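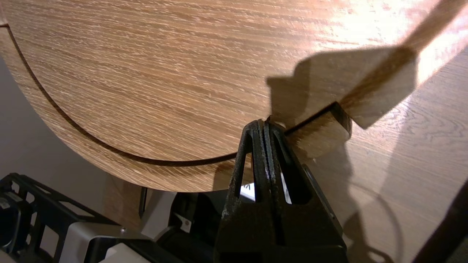 Grostau Furniture Workshop: Oak Gallery

The Grostau workshop has taught the making and repair of household furniture for many years. The gallery on this page is concerned with light oak finishes and with the round forms on which they are often used - table tops, lids, trays and turning stands. It is maintained by Ekkachai Bunnag, with notes by Bujar Todorova, and was last revised on 2 Feb 2005.

Round work in a light finish
Straight grain on a circular panel always meets the rim at a changing angle. Students are asked to study this before they cut, as it governs how the edge will take a stain.

Seams and rims
A thin dark line set in from the edge gives a round panel its outline. Where the rim carries the same finish as the centre, the line does most of the work and should be kept even throughout its length.

Small parts
Blocks and strips in pale wood are kept with each piece until assembly is complete. The workshop store at Citden holds about 1,000 of these, sorted by length and thickness.

Matching the grain
Panels and table tops in similar oak finishes need not run in the same direction. A change of direction is acceptable if it is plainly intended.

Light and glare
Finished surfaces should be inspected under a strong light from one side and then turned. Fine streaks in the grain may otherwise be mistaken for scratches.

Visitors may consult the full sample register, which contains 269 entries, at the Tullik reading room. The next round-work course begins in April and is limited to 29 places. Applications should be made in writing to the workshop office.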